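Vovard Publishes Good Practice Guide for Household Robots That Open Refrigerators and Handle Bottles

CLALTPORT, September – Vovard, a developer of test methods for service robots, announces today the publication of the Ocampo Guide, a set of good practice rules for robots which work with refrigerators and food containers in the home. The guide has 146 rules and is free to download for manufacturers, test houses and research groups.

Existing safety standards for service robots treat the contact between robot and person in much detail. They give less help for ordinary kitchen tasks, where a door can be left open or a bottle can be put down too near to an edge. The Ocampo Guide was written for this kind of work.

The rules were prepared during trials at the Drorari test apartment in Claltport. In total 700 task runs were recorded, and 196 of them were repeated after the first draft was changed. Each run was judged by the same form, which is printed in the annex of the guide.

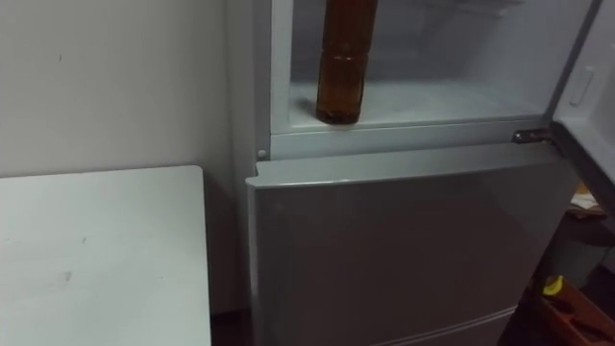

Refrigerator task: bottle standing upright in the open upper compartment, lower door closed.

The chapter on refrigerators asks for the following:

A bottle must be released only when it stands upright and its full base is on the floor of the compartment or on a shelf.

The base must be behind the front rim, and the door must be able to close without touching the bottle.

Only the door needed for the task may be open. If the task is interrupted, the robot must tell the user which door is still open.

The robot must check the path of the door before it closes it, including the side of the hinge.

The guide also defines 3 levels of conformity. The first level is for supervised use in a laboratory. The second level permits use in a home with a trained operator present. The third level is for use without an operator, and it requires an independent test report.

Vovard recommends that test houses publish also the failed runs, with the reason of the failure. Without this information it is difficult for buyers to compare two products fairly.

Comments on the first edition are welcome from all interested parties and will be answered in writing. A second part, about dishwashers and ovens, is in preparation.

About Vovard
Vovard develops test methods and training courses for service robotics. The company has its office and its test apartment in Claltport.

Press contact: Vovard Press Office, Claltport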